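Home | Issues | Methods | Contact

4.2 Repair at home in Biltport

What surprised us most was how gladly people talked about old computers! We interviewed 88 households in Biltport and the Bugti district, and 40 of them had kept a desktop machine going well past its first failure – often with parts passed between neighbors. Memory was the favorite first repair, and many described it with real pride (Figure 4). 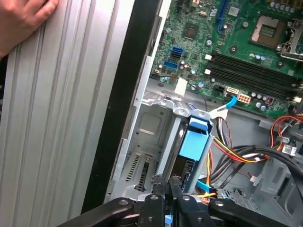
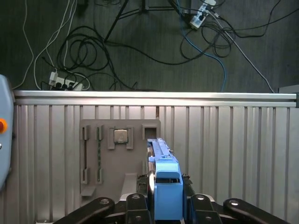
Figure 4. Ribbed silver metal paneling, in both views; the first also shows a motherboard with four black memory slots.

Households near the Plirkard market spent less on parts and tried more repairs, a lovely result that we had not expected. We return to it in Section 5, where the October survey lets us compare prices by street.

Last updated: 30 December 2018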